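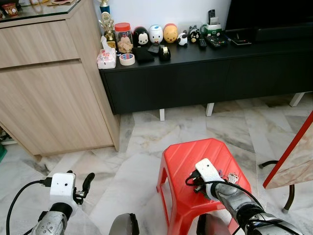
Can a machine tidy the living room yet?

Partly. Picking one small thing up off a stool is within reach of a two-armed machine on a good day. Clearing a whole TV console is a much longer job, and most of the trouble comes from how the room is set up. The tips below work for a person with a dust cloth too.

Start low. A plastic stool makes a good staging spot. Put on it only what has to move, and keep those things apart from each other. Cables and clips bunched together are hard for any gripper to sort out.

Group the small stuff. A console top that holds a trophy, a tissue box, a cookie jar, a row of little figures, tape and remotes takes a person a few minutes to dust. A machine has to plan a separate grip for each one. Put the remotes in one holder and the tape in a drawer, and the job gets shorter for both of you.

Mind the ribs. A ribbed stool top catches crumbs in the grooves. Use an old toothbrush and dish soap, then rinse. Machines are still poor at this kind of scrubbing.
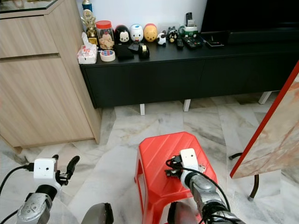

Tampere, March

Eero Hyvönen keeps a chore log at the Gidonon workshop, and he sent us his tally. Out of 3,197 tries at lifting small household items, 774 needed a person to step in. Thin, flat things were the worst. A wallet lying on a shelf gave more trouble than a jar with a lid. He gets better results by standing flat items on edge in a rack.

His other advice is about floors. Polished tile throws back lamp light, so he draws the curtains and uses one steady lamp. He also leaves 2 feet clear on each side of the work spot and tapes down loose cords before he starts.

For shop benches the same rules hold. Give every tool one place, mark it, and do the sorting on Wednesday when the bench is quiet.

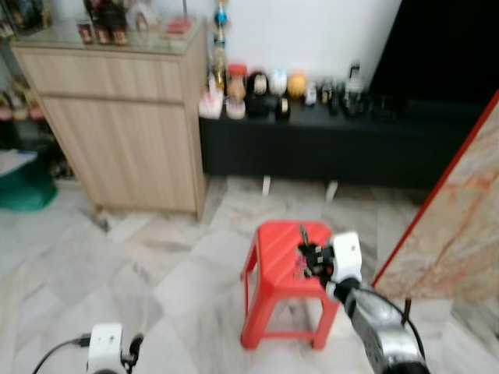

Should I wait for a machine before I reorganize the living room?

Go ahead and do it now. Clear surfaces and fixed places for things save time this week, and any machine you bring in later will need them anyway.

Glass cabinet tops: wipe with a damp cloth, then a dry one. Lift jars and bottles off first. Do not slide them.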